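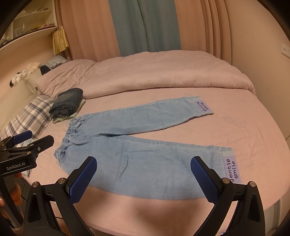 What does a literary translator get paid for?
Usually for the number of words or pages in the finished translation, under a contract that also says who owns the text and whether any share of sales will follow.

Unit 6 – How a translated novel reaches a shop

Reading for this unit: the Cirillo essay in the course packet, plus the two sample contracts. Bring the contracts with you.

1. Where we left off

In the last unit we looked at why some languages are translated far more than others. This unit is about the steps between a book coming out in one language and the same book being sold in another. We will follow one title through the process, a short novel called Tarkano by Ettore Bortolotti. It was written in Italian and published in English by Cocco, a small press with a list made up mostly of translations.

2. Selling the rights

A publisher can't simply decide to translate a living author's book. Someone holds the translation rights, and those rights have to be licensed. With Tarkano the rights were held by the original publisher, Nunico. In other cases they stay with the author, and an agent handles the sale.

A license normally covers:
- one language (English, in this case)
- a territory, which can be the whole world or a list of countries
- a term of years
- formats: print, ebook, audio
- an advance, and the royalty rates that apply once the advance has been earned back

Much of the selling is done at book fairs, and the big fall one is in October. Meetings are short. An editor who doesn't read the original language has to rely on a sample, a reader's report, or the word of someone whose taste they trust.

3. The reader's report

A report is two to four pages long and is written by someone who has read the whole book in the original. It gives a summary with the ending included, an opinion on the writing, and a recommendation. The report on Tarkano was written by Hiyori Morikawa. She recommended the book but warned that its middle section depends on dialect, and that a translator would need a plan for it before starting.

Publishers often ask for reports and then don't buy the book. A report that says no is still useful to the editor, and the reader should be paid the same fee either way.

4. The sample

The sample is usually the opening chapter. This can mislead. Openings tend to be the most worked-over part of a novel, and the trouble may not begin until later. For Tarkano, the editor at Cocco, Aaliyah Hiebert, asked for the first chapter and a passage from the dialect section. Compare the two in your packet. Note how the translator, Henrique Godinho, handles the grandmother's speech. He doesn't give her an American regional accent. He shortens her sentences, drops some of her subjects, and leaves four words in the original.

We will come back to those four words in class. Some of you will think he should have kept more of them.

5. The translator's contract

Points to look for in the two sample contracts:

Copyright. In contract A the translator keeps copyright in the translation and licenses it to the press. In contract B it is work for hire, and the press owns it outright.

Fee. Both pay in two parts, on signing and on acceptance. Look closely at how each one defines acceptance. Contract B sets no time limit for the press to respond.

Royalty. Contract A pays a small one. Contract B pays none.

Credit. Contract A puts the translator's name on the front cover and the title page. Contract B says only that the translator will be 'acknowledged in the book,' and that can mean small type on the copyright page.

Changes. Who has the last word on edits? Contract A requires the translator's consent. Read clause 9 of contract B and be ready to say what it allows.

6. Editing

The edited manuscript of Tarkano went back to Godinho with 497 queries. Most were minor: commas, a street name spelled two ways, a character who is left-handed in one chapter and right-handed in another. That last one was in the Italian too. The author was asked, and he chose to fix it in the English edition only. So the two editions now differ, and a scholar working from one should know about the other.

7. Print run and reviews

Cocco printed 3,000 copies. It mailed 200 advance copies to reviewers, booksellers and prize juries. Lucrezia Cirillo's essay looks at the 59 reviews she was able to collect, in print and online. Her question is how many of them mention the translation at all, and what they say when they do. She finds a lot of single adverbs – 'smoothly,' 'ably' – and few reviewers who quote a sentence and discuss it. The exception is the long piece in Sovemura, a quarterly that asks its reviewers to read the original where they can.

Questions to think about before class

Can a reviewer who doesn't know the original say anything useful about a translation? What would it be?

Does it matter to a reader that the left-handed character was corrected?

Written work

Choose a translated novel published in the last ten years. Write a reader's report on it, three pages at most, as if it had not yet been bought. If you can't read the original, say so in the first paragraph and work from the English. Include the ending in your summary. Hand it in on paper at the start of the next session, with a copy of the title page and copyright page attached.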